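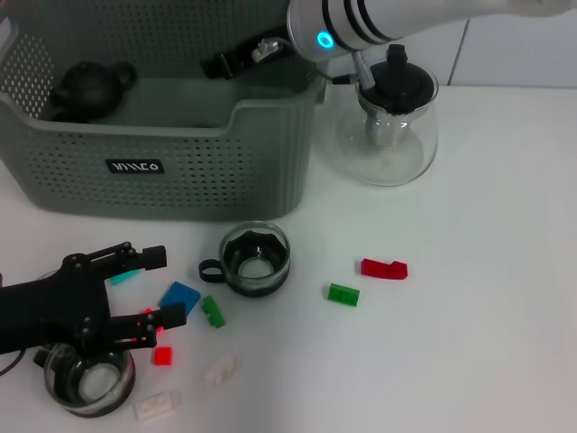 Brekdale (television serial)

Brekdale is a drama serial set in a seaside town of the same name, and if you've landed on this page you probably already have an opinion about it. I've been keeping this entry going since the second series, so please forgive me when I slip into talking like a fan (I am one, obviously). The show was made by Stidar and ran for 332 episodes. It starred Onyekachi Balogun as Dr Felix Ade and Tatu Kimaro as his sister-in-law, Maureen, and it's the pair of them most people remember.

Background

Stidar had made mostly quiz programmes before this and wanted something cheap that could go out in the early evening. The first idea was a comedy about a ferry company. A few of the ferry jokes survived into the opening episodes, which is why everyone in episode one seems so oddly interested in timetables. By the time filming began the ferry had become a background detail and the story had moved to a doctor's surgery above a chip shop.

The town isn't real. The outdoor bits were filmed in Ogola, and people who live there still get asked where the surgery is. It was a set! The front door belonged to an ordinary house, and the stairs behind it were inside a studio a long drive away. Watch Felix's coat in the early episodes and you'll sometimes see it change colour between the street and the landing.

Cast

Balogun was a stage actor when he got the part and had hardly any television behind him. He plays Felix very quietly for the first series, almost mumbling, and viewers wrote in to complain about the sound. Somebody evidently had a word, and from series two he's much louder and, I think, much funnier.

Kimaro joined in episode nine for what was meant to be a short guest role. Maureen turns up with two suitcases and a grudge about a wedding present, and she was supposed to leave again at the end of the month. The wedding present is never identified, by the way. There are long discussions of it elsewhere on this site and I'm staying out of them.

The two were said to be a couple in real life for most of the show's run. Gossip columns printed it every few weeks, usually with a photo of them standing next to each other at some do or other. Both of them denied it every time they were asked. Kimaro once told an interviewer that she'd "rather marry the ferry", and that's now printed on the fan club mugs.

The walkout

This is the part people come here for, so I'll try to be fair. Midway through series four, Balogun missed the filming of three episodes and Felix was suddenly "at a conference". Stidar put out a short statement saying he was resting. The papers said he'd walked out over money, or over a storyline in which Felix was going to lose his licence, depending on which one you bought.

Balogun gave his own version later, in a radio chat. He said he'd asked for the time off months before, the dates had been lost in the office, and by the time anyone noticed he was already away with his phone switched off. I tend to believe him - the conference scenes do look as if they were written in a taxi. Others on here disagree, and the talk page for this section is a great deal longer than the section.

He came back in February with a beard. The beard got its own storyline.

Music

The theme tune was by Nonatik, a duo who hadn't done any television before. It was released as a single with a slightly longer middle part and a B-side nobody in my house could stand. The version used from series three onwards has been re-recorded with a proper accordion, and it's the one you hear on the repeats.

Ending and repeats

The final episode closes with Maureen carrying the same two suitcases down to the harbour. You don't see her get on a boat. A follow-up film was announced and then went very quiet, and I've taken the paragraph about it out of this article until there's something solid to put in its place.

The fan club had 1,814 members at its peak and still sends out a newsletter. Repeats have been shown out of order more than once, so if Felix's beard comes and goes, don't adjust anything.

Things still needed for this page

A full list of guest actors for series two. The name of whoever directed the Christmas special (the credits on my copy are too blurry to read). A source for the claim that Kimaro wrote some of her own lines - I've heard her say it on stage, but I didn't write down where.

Last updated 2025-01-24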